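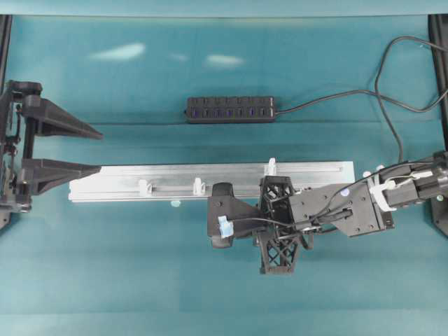 Photo: Stoliseck

Aluminum Rail Orders: Frequently Asked Questions

What lengths can I order?
Stock rail ships in 3000 mm bars. Cut pieces start at 96 mm. Enter the finished length in millimeters; the saw kerf is already allowed for.

How square are the cut ends?
Ends are sawn and deburred. If a joint depends on a flat end face, select "milled ends" at checkout.

Can I return a cut piece?
No. Full bars may be returned unused within 59 days to the Endville warehouse. The buyer pays return freight.

Do Fukell clips fit this rail?
Fukell clips fit the narrow slot only. For the wide slot, order part 343.
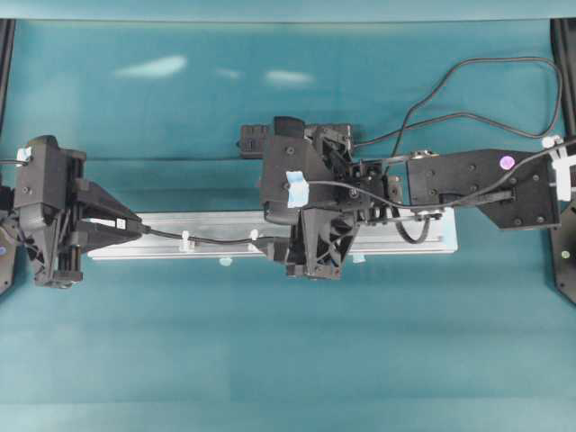

Shipping and Pickup

Do you ship full bars?
Yes, by freight only. Orders received before noon leave the same working day.

Can I pick up my order?
Yes, at the Mac Carthaigh counter in Endville. Bring the order number. Bars longer than the vehicle bed will not be loaded.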